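자작 그리퍼 손목 카메라 시뮬레이션, 손가락 길이 문의

글쓴이: 납땜하는곰
게시판: 자작 로봇 / 공동작업실

공동작업실에서 짬짬이 만들고 있는 2지 그리퍼 얘기입니다. 실물은 팔 쪽 감속기가 아직 안 와서 손가락만 먼저 출력해 놓은 상태고, 제어 코드는 시뮬레이터에서 돌리고 있습니다. 프로젝트 이름은 그냥 Helano라고 부릅니다. 서보는 Brestis 중고를 두 개 구했고 제어보드는 Gronden 보드입니다.

손가락 길이를 정해야 하는데 20mm 늘린 버전과 원래 버전 사이에서 못 정하고 있습니다. 늘리면 깊은 데까지 닿는데 끝이 휘는 게 걱정입니다. 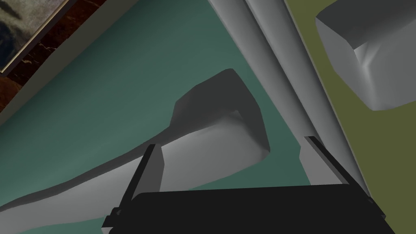 손목 카메라 기준으로 파지 위치를 잡는 게 지금 하는 작업입니다. 카메라를 손바닥 바로 뒤에 붙였더니 화면 아래쪽을 그리퍼 몸통이 거의 다 차지합니다. 손가락을 넓게 벌려 놓은 상태에서도 왼쪽 손가락이 회색 긴 물체의 가운데 부분을 가립니다. 끝에 솟은 뭉툭한 부분은 손가락 사이로 보이는데, 정작 잡고 싶은 곳은 가려진 중간입니다. 손가락을 늘리면 더 가릴 것 같고, 카메라를 올리자니 마운트를 다시 설계해야 합니다. 비슷하게 해 보신 분 계신가요?

댓글

목공실옆자리
카메라부터 올리세요. 손가락 길이는 나중 문제입니다. 저도 손바닥 뒤에 달았다가 마운트만 세 번 다시 뽑았습니다.

torque_mania
저는 반대 의견입니다. 카메라를 올리면 케이블이 손목 회전할 때 걸립니다. 지금 자리에 두고 손가락 폭을 줄이는 게 낫습니다. 끝부분만 넓게 남기면 잡는 면적은 그대로입니다.

목공실옆자리
폭을 줄이면 휘는 건 어떻게 하시려고요. 안 그래도 휘는 게 걱정이라고 글에 쓰셨는데요.

torque_mania
PLA면 휘겠죠. 안쪽에 2mm 강선 넣으면 됩니다. 저는 그렇게 해서 200g까지는 문제없이 들었습니다.

납땜하는곰 (글쓴이)
강선은 생각 못 했습니다. 지금은 PETG로 뽑았고 채움은 좀 낮게 했습니다. 케이블은 손목 안쪽으로 빼면 될 것 같은데 구멍이 작아서 커넥터를 잘라야 합니다.

회색물체
시뮬에서 뭘 잡든 마찰계수부터 확인해 보세요. 기본값 그대로 쓰면 실물에서 다 미끄러집니다. 그리고 물체랑 그리퍼 색이 확실히 달라서 지금은 분할이 쉬울 텐데, 작업실 조명에서는 그렇게 안 나옵니다.

납땜하는곰 (글쓴이)
맞습니다. 그리퍼가 검정이고 물체가 연회색이라 임계값만으로도 잘 나뉩니다. 청록색 바닥도 구분이 되고요. 실물로 옮기기 전에 색을 무작위로 바꿔서 최대 3000장까지 뽑아 볼 생각입니다.

torque_mania
장수보다 조명 방향을 바꾸는 게 효과가 큽니다. 색만 바꾼 걸로는 저는 별 차이 못 봤습니다.

새벽출력
Nakamura 손가락 도면 공유된 거 참고해 보셨나요? 자료실에 있습니다. 끝이 안쪽으로 살짝 꺾여 있어서 카메라를 덜 가립니다. 다만 얇은 판을 집을 때는 별로입니다.

목공실옆자리
그 도면은 저도 뽑아 봤는데 서보 혼 규격이 안 맞아서 줄로 갈아야 했습니다. Brestis면 아마 똑같을 겁니다.

납땜하는곰 (글쓴이)
도면 받았습니다. 말씀대로 혼 쪽이 안 맞네요. 그 부분만 고쳐서 원래 길이로 한 벌 뽑고, 강선 넣은 것도 한 벌 뽑겠습니다. 금요일에 작업실 프린터 예약해 뒀습니다. 카메라 마운트는 일단 그대로 둡니다.

목공실옆자리
마운트 다시 뽑게 되면 제 파일 드릴게요. 쪽지 주세요.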